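Sorting the play kitchen (finally)

Quick one tonight, it's late and I have to be up at 5.

So the play kitchen stuff. If you've been reading since April you know it has been living in two shopping bags and a drawer. Half of it came from Esperanza when her girls outgrew it, the other half is from all over – birthdays, the thrift place, one mystery piece that might be a pot lid or might be a frisbee. I kept saying I'd go through it. Well. I went through it. Or started.

Rule I gave myself: everything on the white table, only keep what gets played with. Pots, dishes, food. No "but it's cute" pile. (There is a small "but it's cute" pile.)

Got the first lot out and stood over it with my coffee.

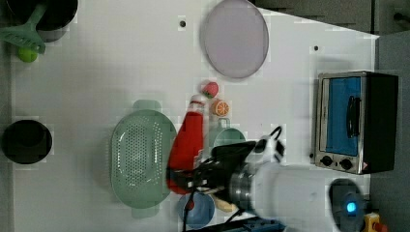 Photo: Damir Omerović

The green colander is the one thing I would run back into a burning house for. Sage green, two little tab handles, the holes are all there. It's big enough to be useful and it gets used for everything – hat, boat, bed for a bear. Keep, obviously. The mug is a keep too, that teal green goes so nicely with it even though they're from completely different sets.

Slotted green spatula, keep. It always ends up with the dark pot so I've stopped fighting that and they can live together. Black bowl, fine, keep, though we have way too much black stuff and it all disappears in the bottom of a bag. More on that in a sec.

The food is where I got stuck. Strawberry, orange slice, the small green ball. I've been calling it a lime. Senad says pea. If that's a pea it is a very large pea, compared to the strawberry I mean, but then the strawberry is tiny next to the ketchup so who knows. Nothing in this kitchen is the same scale as anything else and the only person bothered by it is me.

Had a whole plan to split the food into fruit and "other". Then realized other was mostly ketchup.

Speaking of which. I did not expect to care about the ketchup bottle. It was going in the giveaway box, I was sure of it, and then there was a protest (loud) and I learned that ketchup goes on everything in this house, including the strawberry. So ketchup stays. It's a nice one to be fair, red with a white cap, and the label is still good and colorful, which you can't say for most secondhand play food. Ours usually comes with the labels half picked off.
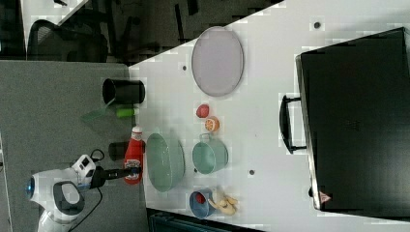 Ketchup gets a reprieve. Orange slice and its little red friend waiting their turn.

The red one is either a tomato or an apple, I go back and forth. Filed it under both. The big lavender plate I nearly didn't keep becuase it takes up so much room, but it's the only thing large enough to serve a proper pretend dinner on, and if I get rid of it dinner will just be served on my actual plates again. Been there.

OK storage. What I've landed on so far:

Big flat things (plate, colander) stand up on the shelf like files. Works great, looks neat, lasted one evening.

Black things get their own bin. A light one so you can see into it. I had a 30 minute dig last week for one black cup and I'm not doing that again.

Food in the old cookie tin. Lid off. If there's a lid it never gets opened, learned that with the blocks.

Cups and mugs on hooks, once I buy hooks. Ermira has the stick on kind and says they hold fine, I'm a bit suspicious, toddler arms are strong.

Giveaway box has 22 things in it and is by the front door. Mostly duplicate cups and a set of forks with bite marks. Boris if you're reading this, you said you wanted it for the little ones, please come get it before somebody starts shopping in it. I already caught one fork going back upstairs.

Still to do: the drawer. Haven't even opened the drawer. Also need to wipe evrything down, I was thinking a sink of warm soapy water and a towel on the counter overnight, unless someone has a faster way. Dishwasher top rack? Has anyone tried that with the soft plastic kind of food? Tell me before I melt a strawberry.

More when the hooks come.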